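Stimden Renters Plus

Hi, I'm Mimoza Dimitriou, and I've been writing renters policies out of our little Iltcombe office long enough to have opinions about all of them. Stimden Renters Plus is the one I end up quoting most, so I wrote this page myself and skipped the brochure language. If something is still fuzzy when you get to the bottom, call me!

What it covers

Your stuff, first of all. Furniture, clothes, electronics, the bike in the hall closet. If it's stolen or ruined by fire, smoke, or a burst pipe, Stimden pays what it costs to buy a new one today (replacement cost, if you like the official term). A lot of the cheaper plans take off for age, and people don't find out until they've got a six-year-old couch and a very small check.

You also get liability coverage, for when a guest trips on your rug or your tub overflows into the apartment downstairs, plus help with a hotel and meals if your place can't be lived in after a covered loss. I see that last part used way more than you'd think. 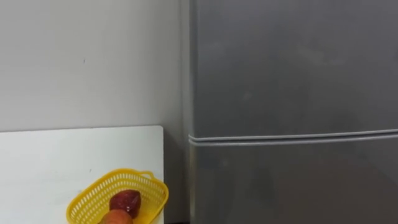 Kitchen corner with a two-door refrigerator.

One question I get constantly is about appliances. If your landlord owns the fridge, it belongs on your landlord's policy. If you bought it, it goes on yours, and please tell me when we set things up so I can put it on the inventory sheet. Wear and tear isn't covered either way. Spoiled food after a power outage is an add-on, and it pays up to $700 per claim with a $40 deductible.

What it doesn't cover

Floods from outside, earthquakes, and your roommate's belongings, unless your roommate is named on the policy. Jewelry has a low limit for theft (ask me about scheduling the good pieces separately). Home business equipment is a maybe, so bring me a list and we'll go through it.

Signing up

You need your address, your move-in date, and a rough idea of what your things are worth. I usually have a quote back to you within 24 hours, and coverage can start the next day. Changed your mind? Cancel in the first seven days and you get the whole premium back.

Claims go to Zlatko Halilović at the desk next to mine. He picks up his own phone, and he'll tell you which receipts he needs before you start digging through boxes.

If you already have Livow auto coverage through us, mention it, there's a bundle discount and it doesn't always show up by itself. Current rates are good for policies starting on or before 31st August.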